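Desk reset rounds: where we've got to

Quick one from the Brusunik office services team, sorry it's late, two people off this week.

Most of you know the desk reset trial has moved from the store room to real desks. For anyone who missed the March notice: we want the Lokar arm doing the evening tidy on the shared desks, mouse back on its pad, keyboard squared up, so the late shift can stop doing it by hand. Before it can do any of that somebody has to show it how, over and over, with the hand-held gripper. At the moment that's Phong Khổng and Bảo Đào, two afternoons a week. Home-style desks first, at Phong's request. Clutter and all. 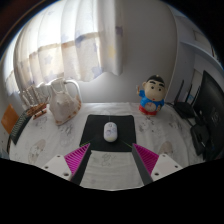 Mouse and mat, gripper open.

Target is 500 good runs before anything gets switched on in the evenings. Slower going than planned. A run only counts if the grip is clean and the mouse goes down where it should, and Bảo is strict on that. Small light things are the worst, she says, you squeeze too hard without noticing and then the arm learns to squeeze too hard as well.

Wrists: please take this seriously. 40 minutes on the gripper, then swap or stop. We had it down as an hour, which was daft. The new limit is on the rota and it applies to everyone inculding supervisors. 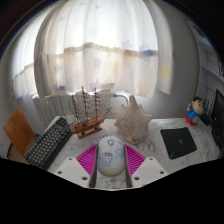
Ornaments stay where they are during runs, so no clearing the desk first to make life easier. The arm will have to work round people's bits and pieces and it needs to see them. If something is precious or breakable tell Phong and he'll pick a different desk.

Hours. The question we get most. Late shift keeps its hours, that's agreed in writing. The 20 minutes freed up per round goes to restocking and the post, wich currently gets left till morning. Gripper time is paid at the trainer rate, not the normal one. If it's missing from your payslip, tell Bảo.

Next sign-up sheet is by the kitchen door. Beginners fine, takes an afternoon to get the hang of it.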